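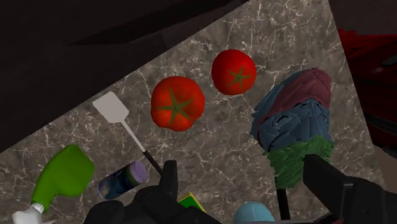 Getting Started > Section 3: First Burn-In

The Griltcombe Plotance is a small electric pizza oven with a large opinion of itself. Before it will make anything you'd want to eat, it needs to be unpacked, placed, and run empty once. Set aside an evening. Do not invite guests for this part.

3.1 Placing the oven

1. Remove all packing foam, including the wedge behind the stone. Everyone misses the wedge. It smells terrible at baking temperature and the warranty does not cover smells.
2. Set the oven on a level, heat-safe surface with nine inches clear at the back and on both sides. The top must have nothing above it that you are fond of.
3. Plug directly into a grounded wall outlet. The cord is 54 inches long. If that doesn't reach, move the oven.
4. Check that all four feet touch down. Turn the front left foot to adjust. The other three only look adjustable.

CAUTION: Do not use an extension cord, a power strip, or the adapter from the old waffle iron.

3.2 Fitting the stone

1. Wipe the stone with a dry cloth. No soap, now or ever. The stone remembers soap.
2. Slide it in with the beveled edge facing the door. If the door won't close, the stone is in backward. Do not encourage it with your knee.
3. Leave the crumb tray in place under the lower element.

Note: If you bought the Bakano steel plate instead of the stone, skip to Section 4, where you will be asked to oil it and then wait quite a while.

3.3 The burn-in

Have a window open and the range hood on. A little smoke is normal in this step. Flames are not, and if you see any, unplug the oven, keep the door shut, and call us once things are calm.

1. Turn the dial to 200 and close the door. The amber light comes on.
2. Wait for the amber light to go out, then leave the oven alone for half an hour. This drives moisture out of the stone slowly. A stone heated in a hurry may crack, usually with a noise like a dropped plate.
3. Turn the dial to 300 and wait another half hour.
4. Turn the dial to MAX for ten minutes.
5. Switch off and let the oven cool with the door closed. Overnight is fine.

Note: Dial numbers are degrees Fahrenheit up to MAX, which is a state of mind, but well over 300.

Pale patches on the stone after burn-in are harmless. So are the brown ones you will add later with mozzarella. 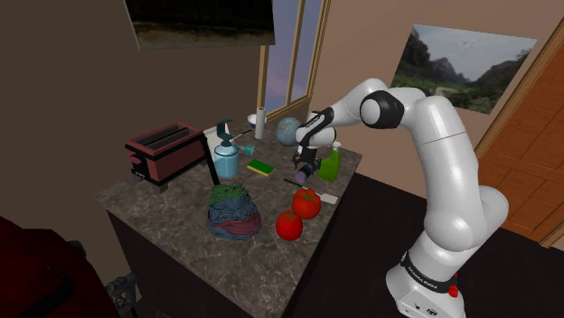

Roos Declercq wrote in to say that her stone came through the burn-in without a mark and her first pizza still welded itself to it, and could we please put the flour advice somewhere before page 20. We could, and have. It's in 3.4.

3.4 Your first pizza

1. Preheat on MAX until the amber light goes out, then give it another fifteen minutes. The light measures the air. The stone is slower.
2. Dust the peel with semolina or coarse flour. Put the dough on the peel, and only then add sauce and toppings. Work fast.
3. Give the peel a short shake. If the pizza slides, go ahead. If it doesn't, lift the edge and throw more flour under.
4. Launch with one quick pull. Hesitation produces a calzone.
5. Turn the pizza halfway through, using the Mendonça turning paddle or a long pair of tongs.

CAUTION: The door handle stays touchable. The metal around it does not. The gap between them is smaller than we would have liked.

Fresh mozzarella should be drained before use, for at least an hour if it came in brine. For sauce that runs off the edge onto the stone, see Section 7, Cleaning, under "Scraping."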